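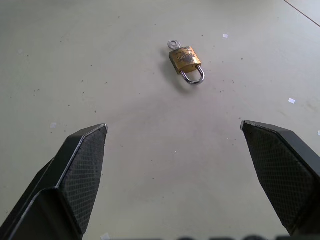
Padlock and key station: walk-through before recording
Wirneo demonstration project, floor area
Checked June 17, 2022

Please go through this in order before the first episode of a session, and write your comments as you go. Long comments are welcome. The people who train on these examples read them, and a sentence about a sticky key has saved us more than one afternoon of head scratching.

1. Stop button within reach of the person recording
OK. Pressed and released twice, and the arm came back up without complaint. The button had wandered behind the monitor again, so I've put it back on the left side of the desk, where I'd love for it to stay.

2. Gripper fingers tight, no play at the tips
OK. Both snug when wiggled by hand with the power off. Do check them with the power off, please, even when you're in a hurry.

3. Crosshatch pads on the inner faces
OK, with a note. No lifting at the corners that I could feel. The pads were last changed in December, and I'd like us to order a spare pair from Thongdee before these get slick, as brass is a hard thing to hold on a smooth pad.

4. Wrist camera view
OK. Both fingertips are in view with the gripper open, and the padlock can be seen well before the fingers get to it, which is what we want for the approach. If you can't see both tips, stop and fix the mount. We lost 14 episodes on the Surine set to a camera that had slipped, and they were otherwise lovely episodes.

5. Floor clean
Needs attention. There is a fair sprinkling of dark specks on the light gray surface and several little white scraps as well, some of them close to where the fingers travel. The scraps worry me more than the dust. They're bright, they sit still from one episode to the next, and a learning system is perfectly happy to decide that a white scrap is how you find the lock. Pick them all up, or if you're recording a cluttered set on purpose, say so in the session note and move them between episodes.

6. Stains and smudges
Acceptable. The faint pinkish patch in the middle of the work area didn't come up with a damp cloth. I gave it a good try! Please don't use anything stronger until we hear back from Tatemico about the surface. Just vary where you set the lock down so it isn't always beside the same mark.

7. Padlock starting state
OK. Shackle closed, key in the keyway, lock lying flat. Turn it to a new angle every time. We all have a favorite angle, me included, and it shows up in the data.

8. Key fully seated
OK. It goes in smoothly and doesn't fall out when the lock is tipped. Keep the second key in the drawer, well away from the floor.

9. Gripper open and clear of the lock at the start
OK. Fingers spread wide, lock out beyond the tips. Begin recording before you move, and hold still for a moment first.

10. Episode count and labels
Target for this session is 40, with 8 set aside for testing. Mark a fumbled grasp as a fumble and keep it. There were 21 of those last time and they were very useful to have.

Result: cleared to record once item 5 is done. Sweep, look again from low down with a lamp if you have one handy, then initial the line.

Floor cleared, initials: ______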